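Service Notes: Two-Arm Table Station Now Open for Member Trials

The Shared Equipment Office is pleased to announce that the Dodico two-arm table station has completed its review period and is now open to member kitchens on a trial basis. The station is supplied by Drerkmont under a service agreement that runs through next July, and all requests for trial time should be sent to the office by 2024-12-16.

Members will recall that the review was requested after the spring meeting, when several sites asked whether a small pair of robot arms could take on part of the work of clearing meals and loading racks. The purpose was modest. The office wished to learn what the station could be trusted to do at an ordinary table, how much staff time it would require, and whether the price was fair for what was delivered. The review was led by Hiyori Ebihara, with Samran Rattanakul responsible for the daily logs.

The station is sold as a kit. It includes two arms with grippers, a control unit, a stand for the operator's screen, and a set of printed guides. The member provides the table, the dishes and a power outlet on its own circuit. Installation at Flokgate, our review site, took 2 working days, including the safety check. Drerkmont lists the kit at $3,685 per quarter on lease, with training for 3 staff members included in that price. Additional staff may be trained at $200 per person. No purchase option is offered at present, and the office has asked the supplier to reconsider this point.

Meal clearing was the task of greatest interest to members, and it is also the task on which opinions differed most. The arms must deal with food left in bowls, loose utensils, and dishes that need to stand upright in a rack. Each of these calls for a different grip. The operator can teach the station a new item by guiding the arms through the motion several times and then saving the result under a name. Staff at Flokgate found this part of the software clear and well laid out. They were less satisfied with the menu for editing a saved motion, where a small change often meant starting over.

The reviewers worked with real table settings and real leftovers throughout. Grain dishes, cut vegetables and whole vegetables were all used, along with disposable forks and wooden sticks. The office considers this the fairest test, as demonstration videos from suppliers tend to show clean plates on clean tables.

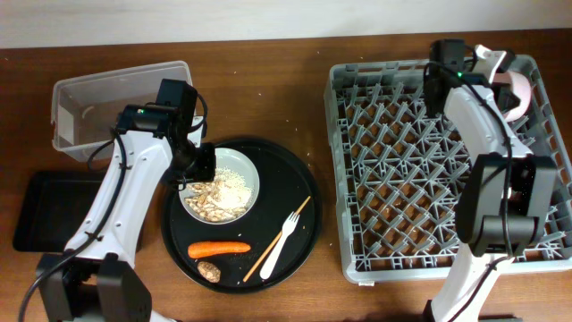

Guido Villa writes that his kitchen would welcome the station for racking but would not yet rely on it for scraping bowls. In his view the time spent watching the arms during food handling cancels most of the time saved, and he asks whether the supplier might offer a lower rate to sites that intend to use the racking functions alone. He adds that the training day was well run and that his staff came away more confident than they had expected.

The office has passed Mr. Villa's question to Drerkmont. A reply is expected early in the new year and will be printed in these pages.

On the matter of racking, the review was favorable. Bowls and small plates of a known shape were handled with few errors once the positions in the rack had been taught. Thin utensils were harder. Forks and sticks lying across one another were frequently lifted together, and the operator had to step in. The supplier offers a narrower set of fingertips as an extra item, which the office has not yet tested.

Cleaning deserves particular attention. The arms are not sealed against water and must not be placed beside an open sink. The gripper ends may be wiped with a damp cloth and an approved food-safe cleaner, and the cables should be checked at the close of each day for splashes or wear. Members whose sites use spray hoses should speak with the office before requesting a trial - the station will need a separate table well away from the wash area.

Noise was not found to be a concern. The arms move slowly when the standard settings are in use, and conversation at the next table was not disturbed. The faster setting was tried briefly and is not recommended where staff are working within reach.

Support from the supplier was prompt on most occasions. Telephone calls were returned the same day. Written questions took longer, and the printed guides contain several errors in the section on restarting after a stop. A corrected sheet has been prepared by Arsen Harasym and will be handed to each trial site along with the kit.

It is the recommendation of the office that members with a steady volume of uniform dishes consider a trial, and that members whose main need is food scraping wait for the next software release. Sites with mixed dishware may find the teaching time burdensome in the first weeks and should plan their staffing to allow for it.

Trials run for one full lease quarter and may be ended early with written notice. The member site is responsible for breakage of its own dishes. Damage to the arms is covered by the service agreement, provided that the operator on duty has completed the training day.

Request forms are available at the front desk of the Kazlauskienė building and may be returned there or by internal mail. Questions about site requirements should be directed to Tarek Tawfik.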